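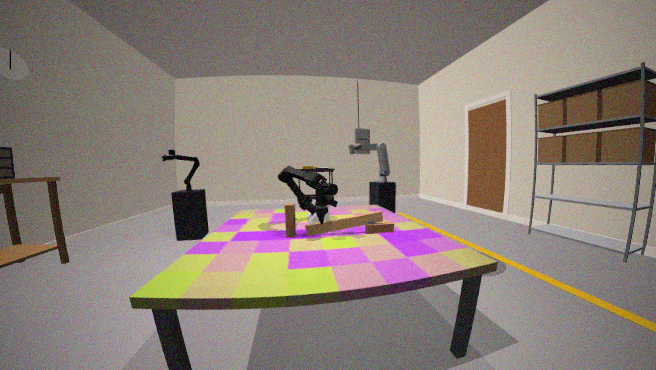 OK so budget post, finally. I said I'd write this in March and then I didn't, sorry. Quick version for people who only want the number: we are getting two arms on pedestals plus the small one on the table, and we are not getting the third pedestal. Long version follows, typed between other things.

Where we were. Misaki had a spreadsheet with every single thing anybody ever asked for. Arms, grippers, a second bench, a compressor, new lighting, a label printer (mine, I stand by the label printer). Added up it was more than double what we have. So the question was what to drop, and we spent two evenings arguing about it over email, which is a terrible way to argue about floor space.

What fixed it was laying the room out in simulation first. Should have done this before asking for a single quote. Chiharu built the room in one Saturday – walls, door, shelving, workbench, the yellow line on the floor – and then we just started shoving things around. Table in front, pedestals behind it. Took me maybe an hour to see that my plan from January was garbage. I had the table pushed right up by the door. Try getting a crate past that.

Stuff we learned from the layout, no particular order:

Pedestals. I had priced one long shared base for both big arms because it was cheaper per arm. Put it in the model, hated it. You lose all the space between them and you can't move one without moving the other. Seperate box pedestals it is. Rusorent quoted 365 each and will cut them to height, Milanov wanted more and a longer wait. Easy.

Table. Big one. Bigger than I wanted. But the small arm has to sit on it and still leave room for the work, and the work is wood: blocks, planks, offcuts, whatever we are handling that week. A plank next to an arm eats up a lot more table than you think when you're looking at a floor plan. I had a smaller table in the budget and it would have been full after one arm and one plank. The bigger one is 820 delivered. Painful, but it's the thing everything else stands on.

The patchwork tabletop: no, we are not buying a tabletop in pink, purple and lime. Three people have asked now. It's a texture in the sim, we swap them out. The real one will be whatever color it comes in.

Cables. Completely missing from the first budget. Not one line. Power, network, the drop from the ceiling, the clamps, the strain relief. I put in 200 and I already think that's low. If you are planning anything like this put cables in on day one and then bump it up.

Storage. We already have metal shelving so that's zero, great. I left cardboard boxes on it in the model on purpose because that's how it's going to be in real life and I don't want to pretend we're tidy people. If the arms can't live with boxes on a shelf by the door then the layout is wrong.

The floor line. Paint is cheap. Deciding where it goes is not. We moved it 6 times. Every time you move the table the line moves, and every time the line moves somebody notices that the door is on the wrong side of it or whatever. Don't paint until the table is bolted down. I'm writing that mostly for me.

Now the arms themselves. The small one we're buying outright, no discussion, it gets used every day and the lease made no sense past the first year. The two big ones are harder. Gralludier will lease with an option to buy, Kennedy only sells. I like the Kennedy arm more. Misaki likes the Gralludier paperwork more, and she's the one who has to deal with it. So right now it's lease one, decide on the other after summer. Means one pedestal is going to stand there with nothing on it for a while. Fine. A pedestal is cheap compared to picking the wrong arm.

Things I forgot and had to squeeze in later – spare fingers for the grippers, shipping (!!), insurance, a decent e-stop for each station and not one for the whole room, and somebody's time to install it all. The last one is the big one. I'd written "us" in that column with a cost of nothing. Chiharu crossed it out and wrote actual hours in. Rude but correct.

Still open: lighting, the compressor, whether the old workbench stays on the left wall or goes to the other room. I vote stays. It's ugly but it's a place to put a controller down and there's a shelf under it.

Label printer got cut. I'm told it may come back next year.

Will post the real spreadsheet once Misaki has cleaned out the comments, some of them are about me. If you've leased from Gralludier and had to return an arm early, please write to me, I want to know what they charge for teh crate. Ok, gotta go, the Rusorent guy is calling back about heights.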